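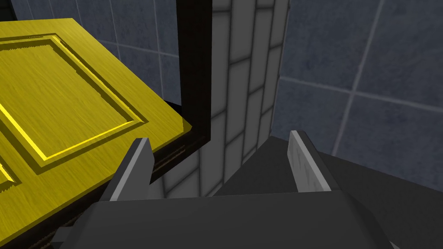 Diapositiva 1. Render de simulación: panel amarillo con molduras, marco negro, pinza abierta.

Notas para la charla "Buenas prácticas para ensayos en simulación". Jornada interna de Jallia, lunes, 1 de febrero de 2021.

(Dejar la diapositiva puesta mientras entra la gente. No hablar todavía. Beber agua.)

Buenos días. Empiezo con una pregunta: ¿el dedo izquierdo está tocando el panel? Mano alzada los que digan que sí. Mano alzada los que digan que no. Los que no han levantado la mano ninguna de las dos veces pueden ir pidiendo plaza en el departamento de normativa.

(Pausa.)

En la imagen la punta se superpone al borde inferior del panel. Superponerse es cosa de perspectiva; tocar es cosa de contactos, y los contactos están en el registro del simulador. Primera norma de la guía, y la que más nos saltamos: ningún contacto se da por bueno mirando un render. Se anota el valor del registro o se escribe "sin comprobar". "Parece que toca" no es un valor admitido, aunque en la hoja de Jillcombe la columna esté llena de ellos.

Diapositiva 2. Qué se escribe antes de pulsar nada

La ficha de ensayo lleva 10 campos. Ya sé que son muchos. En la versión anterior había 2, "nombre" y "observaciones", y en observaciones la gente ponía "bien".

Leer solo los que dan guerra:
-- Versión del modelo de la escena, con su número. "La última" caduca el mismo día.
-- Semilla. Si alguien la deja en blanco, el ensayo no se repite, se recuerda.
-- Apertura inicial de la pinza, en milímetros. "Abierta" describe también una ventana.
-- Criterio de éxito, escrito antes de lanzar. El que se escribe después suele cumplirse con una puntualidad admirable.

(Si preguntan por el campo de unidades: sí, es obligatorio. Sí, por aquello de los radianes. No entrar en detalles, hay gente de Rebane en la sala.)

Diapositiva 3. Las texturas no son física

Volver un momento a la imagen del principio. El panel tiene un veteado como de madera, en un amarillo que no he visto en ninguna cocina de este país. ¿Cuánto pesa? ¿Qué rozamiento tiene? La textura no lo dice. Lo dice el archivo de propiedades, si alguien lo rellenó, y si no, lo dice el valor por defecto, que es un señor muy optimista.

La guía pide tres cosas: masa y rozamiento declarados para todo lo que se pueda tocar; geometría de colisión revisada aparte de la visual; y una nota cuando las dos no coincidan. Las molduras son el caso clásico. En el render hay relieve, escalones, biseles con brillo. En la malla de colisión puede haber una tabla lisa. El dedo entra en la moldura como quien entra en su casa y luego escribimos un informe sobre la suavidad del agarre.

Diapositiva 4. Cuántas veces es "funciona"

En el proyecto Bronar hicimos 3755 ensayos. Suena estupendo, lo pusimos en la portada. Cuando alguien los ordenó por semilla, había 500 repetidos exactamente. La guía dice ahora que se publica el número de condiciones distintas y, al lado, el total. En el mismo tamaño de letra -- esto último lo añadí yo y sobrevivió a la revisión.

Los fallos también se cuentan. Un ensayo interrumpido a mano es un fallo hasta que se demuestre otra cosa, y se demuestra por escrito. "Lo paré porque iba raro" no vale como demostración, aunque como autobiografía me representa.

Diapositiva 5. Del simulador a la célula real

Aquí bajar el tono, que es la parte seria.

Un ensayo simulado no sustituye la evaluación de riesgos de la célula. Ni la abrevia. Los límites de velocidad y de fuerza se fijan para el equipo real y se copian en la simulación, nunca al revés. La primera ejecución física se hace a velocidad reducida, con la parada de emergencia al alcance de una persona que no esté además grabando con el móvil.

Quien firma el paso a real no puede ser quien escribió el controlador. En Rebane lo hacen así desde el principio. En Jillcombe lo haremos desde este mes de febrero, en cuanto encontremos a alguien que no haya escrito un trozo del controlador.

(Si voy mal de tiempo, saltar la diapositiva 6, que es la tabla de plantillas. Nadie la va a echar de menos y está en la carpeta compartida.)

Turno de preguntas. Si no hay ninguna, volver a poner la diapositiva 1 y preguntar otra vez por el dedo. La respuesta correcta sigue siendo "enséñame el registro".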